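4. Ensaios com as garras

O objetivo desta etapa foi comparar dois conjuntos de dedos, o padrão Valtico e o modelo esquelético Koivisto, na tarefa de varrer restos para uma pá. A bancada tem dois braços, um tapete castanho e dois recipientes forrados com saco preto, um em cada extremo. Como resíduos usaram-se pedaços de esponja amarela e imitações de alimentos.
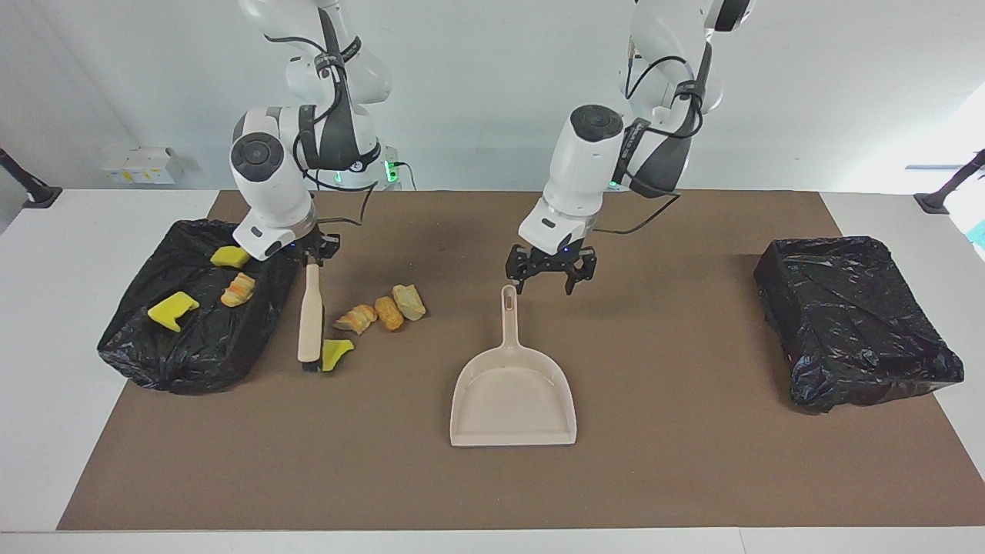

Cada conjunto foi avaliado em 70 tentativas, comandadas pelo controlador Kimia. Registou-se como falha qualquer tentativa em que o cabo rodasse entre os dedos ou em que a pá perdesse o contacto com o tapete. O conjunto Valtico falhou 26 vezes, quase sempre na preensão da pá. O cabo é estreito e está praticamente encostado à superfície, o que obriga a garra a descer com pouca margem em altura. O Santeri Mustonen reviu os registos e propôs baixar a velocidade de aproximação nos últimos milímetros.

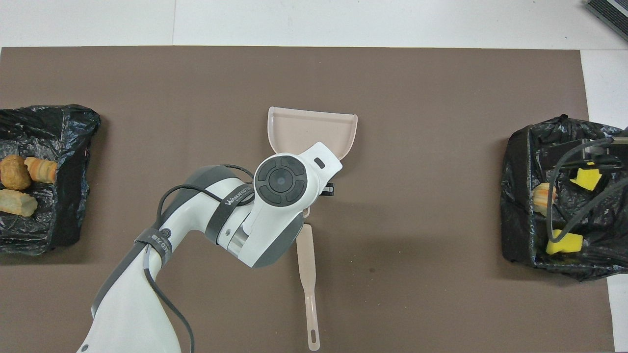 A segunda variável foi a câmara. Com a vista fixa, o punho tapa parte da pá durante a aproximação; com a vista superior, o problema passa a ser a altura do cabo, difícil de estimar sem profundidade. Optou-se por combinar as duas, com um atraso medido de 138 ms no controlador. O Selvaraj Saha repetiu a calibração no laboratório de Sastholm e obteve o mesmo valor.

Fica por ensaiar a força de aperto acima do limite atual, bem como o desgaste dos dedos após 600 ciclos.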